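Home | Kitchen | Workshop | Laundry | Garden | Tips by Month
Search tips... Go

Sorting the Battery Drawer, With Some Help From the Jotusik Practice Kit

Every June I empty the battery drawer, and every June I find it worse than I left it. This time I did the job alongside a trial of the Jotusik practice kit, a piece of software that lets you rehearse a small sorting arm on your computer before you spend money on the arm itself. You get 9 practice rooms and a little library of household things to scatter about in them, and I had a lovely time with it (more than I expected to, and I'm not one for computer games!).

Start with the habit that matters most, robot or no robot: get everything out of the drawer and spread it on a flat surface with plenty of room between the pieces. I set up my practice floor the same way, with a 9-volt and a couple of round batteries of different sizes set well apart, and a shallow dark box beyond them.

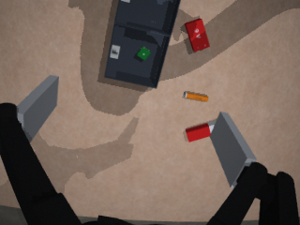
Spacing makes a real difference to a two-fingered gripper. Begin with whatever is nearest, open the fingers good and wide, and come down slowly. If a battery is sitting just outside a finger, back up and shift over before you close, or you'll only nudge it along the rug. I did that plenty of times before I learned to be patient.

Now for the real drawer. Put a bit of tape over the terminals of each 9-volt before you store it, and never let one roll around with loose screws or keys. Keep old and new batteries in separate boxes. Anything swollen or leaking gets picked up with gloves on and goes to the drop-off, never back in the drawer.

As for the kit, it costs 59 dollars and the Lirnitz add-on pack is extra, which I skipped. The rooms are plain but cheerful, and the instructions are written for ordinary people. My one grumble is that the view sits so close to the gripper that I kept losing track of the rest of the room. If you only have one drawer to sort, save your money and buy a divided tray. If you're thinking seriously about an arm for the workbench, I'd spend a Saturday with this first.

Related Tips
Labeling Jars So the Labels Stay Put
Ehlers Drawer Dividers, One Year On
Getting Rust Off Old Pliers
The Kinska Bench Lamp Reviewed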